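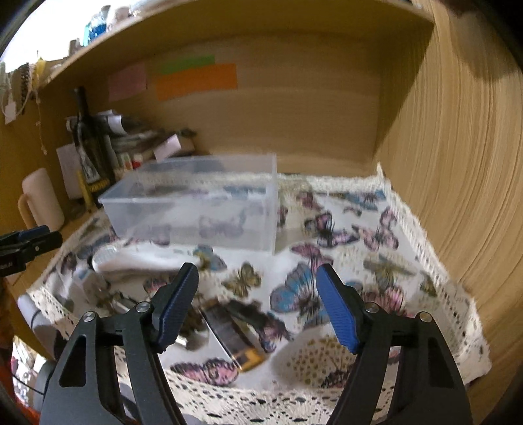 Is there one perfect person for everybody?

You have probably seen a film where two people look at each other across a crowded room, the music swells, and that's it. They belong together forever. Grown-ups sometimes call this finding "the one", or a soulmate. It makes a good story. But should you believe it?

Let's check the idea the way you would check a mate who says his dog can count.

Where did it come from?

It's old. A story told in ancient Greece, well over 2,000 years ago, said people were once double creatures with four arms and four legs. The gods split them in half, and everyone has been looking for their other half since. It's a fun story. It isn't evidence.

Does the maths work?

There are billions of people in the world. Suppose only one of them was right for you. That person might speak a language you don't know, or be 85 when you are 13. They might live in a town you've never heard of. Most people would never meet their match at all.

Now look at the couples you know. Lots of them met at school, at work, or because they lived in the same neighbourhood. If there was only one right person for each of us, it would be very strange that so many turned up in the next street.

What about apps?

Some grown-ups look for a partner using an app on their phone. You might see ads that promise "science" will find your perfect match. Be careful with that word. Ask what was tested, who tested it, and whether they make money if you say yes. An app can show people who both like camping. Whether two strangers will be kind to each other when the tent leaks is much harder to work out from a list of favourite colours.

But my nan says she knew straight away!

Maybe she did feel that. Feelings are real – but memory is a bit of a storyteller. When things go well, people remember the first meeting as magic. When things go badly, they tend to forget they ever thought so. You don't hear many stories that begin "I knew straight away, and I was wrong".

So is love made up?

No. People do fall in love, and plenty stay together for a very long time. They also argue about dishes, say sorry, and learn what makes the other one laugh. Some people are happy without a partner, too, and they aren't half of anything.

Try it yourself

Ask 6 grown-ups how they met their partner or their best friend. Write down what they say, then ask what they thought of that person on the first day. Keep the boring answers as well as the exciting ones.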